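Onatbridge Teachers' Local
Building Safety Walk-Through: Drullska Elementary
July 2026

Done under the health and safety article of the contract. Items are marked OK, FIX or OPEN. Comments are from the union side. The district's written answers are due before staff report in August.

Exits and halls

Exit doors open from inside without a key: OK
Exit signs lit: FIX
Comment: The sign by the gym is dark. Same item was on last year's list.

Halls clear of stored furniture: FIX
Comment: Desks are stacked outside Room 16 during floor waxing. They need to be back in rooms before the first staff day. The hall is a fire route for the whole east side.

Fire extinguishers tagged and in date: OK
Comment: The one in the copy room is behind the paper shelf. Tag is good but it should be moved to the wall by the door.

Air and heat

Filters changed: OPEN
Comment: We were told yes. We asked for the work orders and have not received them.

Classroom windows open and lock: FIX
Comment: 3 windows on the second floor do not latch. Mansour, the window contractor, has quoted the job. The district has not signed the quote.

Fans or portable cooling on hand: OPEN
Comment: The contract calls for a plan when rooms get too hot to teach in. A plan is a document with room numbers on it. We have an email saying one is being worked on.

Water and restrooms

Lead test results posted: FIX
Comment: Results for the main office are on the board. Results for the classroom sinks are not. Members ask about this more than any other item.

Staff restroom locks work: OK

Hot water at hand sinks: OK
Comment: The tap in the nurse's room ran for 45 seconds before it warmed up. Passed, but note it for next time.

Security

Visitor entry buzzer and camera: OK
Classroom doors lock from inside: FIX
Comment: The music room still needs a key from the hall side. $3,244 was set aside for locks in the spring and we would like to see what it was spent on.

Early grades rooms

Shelves anchored to wall: OK
Outlet covers in place: OK
Play furniture free of cracks and sharp edges: OK
Comment: The Kostholm shelving units have loose back panels. Not a hazard yet. Tighten before students return.

Cleaning products stored out of reach: FIX
Comment: Spray bottles were under the sink in Room 3, no latch on the cabinet. Latch or move them.

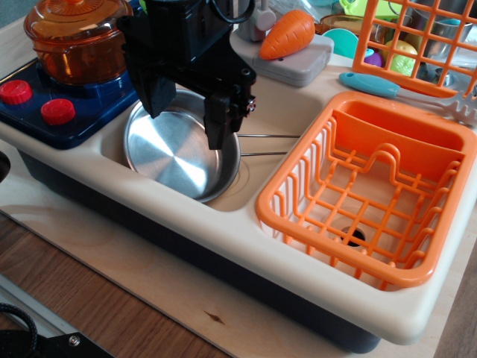
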